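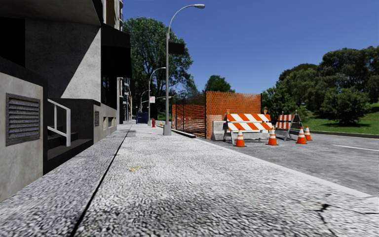

I have crashed a lot of robots this spring, and I'd like to say up front that no hydrants were harmed. All of my crashing happened on a desktop computer in the spare bedroom, inside a program called Hellgate, which is a practice city for sidewalk robots. You load in your robot, you pick a street, you tell the robot where to go, and then you sit there with your coffee and wince.

Hellgate comes from Rüegg, a small outfit that up to now has mostly sold wheels and motor kits to hobbyists. The idea this time is that people building delivery carts, or snow clearers, or those little rolling inspection boxes, can get most of their embarrassing mistakes out of the way before anything heavy goes near a real pedestrian. A single-seat license is $1,091, and that gets you two installs (I put one on the desktop and one on my poor laptop, which sounded like a hair dryer the whole time).

I tested it for six weeks with a virtual version of the Vomier, my own cart, which is basically a cooler on wheels with a camera on the front. Getting it into the program took me an entire evening and some bad language. The import screen wants the weight of every part, and it wants it in grams, and if you leave one blank it quietly decides that part weighs nothing. My first Vomier had weightless back wheels and did a very pretty wheelie off the curb. Fill in every box!

Once I was rolling, though, I had a great time. The streets come in a pack called Bernum, and they have the kind of clutter that real sidewalks have and most practice software leaves out. You get stained concrete, dark seams running off at an angle, lamp poles planted right where you'd like to drive, and orange safety mesh beside the walkway. The mesh is the star for me. My camera software could not make up its mind about it. Some runs it treated the fence as a solid wall and gave it plenty of room, and other runs it looked through to the trees and figured it had found a shortcut. I would much rather learn that at my desk than with a real cooler full of real sandwiches.

Shadows were the other big surprise. You can slide the sun around with a little dial, and I found that my cart would brake hard for a dark strip of shade on the pavement and then cheerfully roll over a crack I'd have steered a stroller around. I spent most of a weekend on that alone, and I fixed about half of it, I think — ask me again in winter.
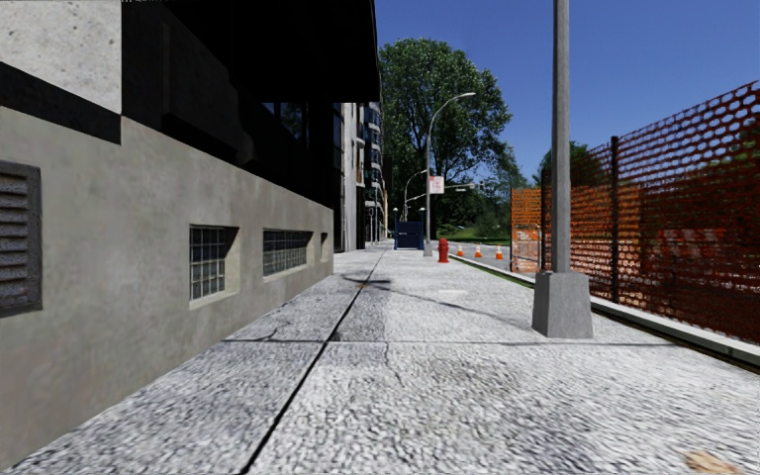 Hakim Ong told me by email that he likes the Bernum streets for cameras but doesn't trust them yet for wheels, and that his own cart rattles over real seams much harder than it does in Hellgate. He'd keep a stretch of bad real sidewalk handy for the final checks, and he thinks anyone who skips that step is going to be buying new axles.

I tried his test out in front of my house and I have to agree with him. The program is kinder to a suspension than my street is. There is a setting for surface roughness, buried two menus down under a tab called Extras, and turning it up helps a bit. It also made everything run slower on my laptop, to the point where I gave up and went back to the desktop.

Sieglinde Kramer at Rüegg says a rougher ground model is in the works and will be free for current owners, with a first try at it planned for later in April. She also promised the import screen will start complaining about blank boxes. I asked about people, too. The walkways I drove were mostly free of foot traffic unless I added it by hand, and the walkers you can add all move at one speed, like they're late for the same train.

So would I spend the money? If you're building one cart for fun, that's a lot of cash, and I'd borrow time on a friend's copy if you can. If you've got a couple of people working on something that will share a sidewalk with the public, I'd buy it this month and leave it running overnight with the sun dial set to random. I'm keeping mine. The Vomier still has an argument going with that orange fence, and I mean to see it settled before I charge up the real one.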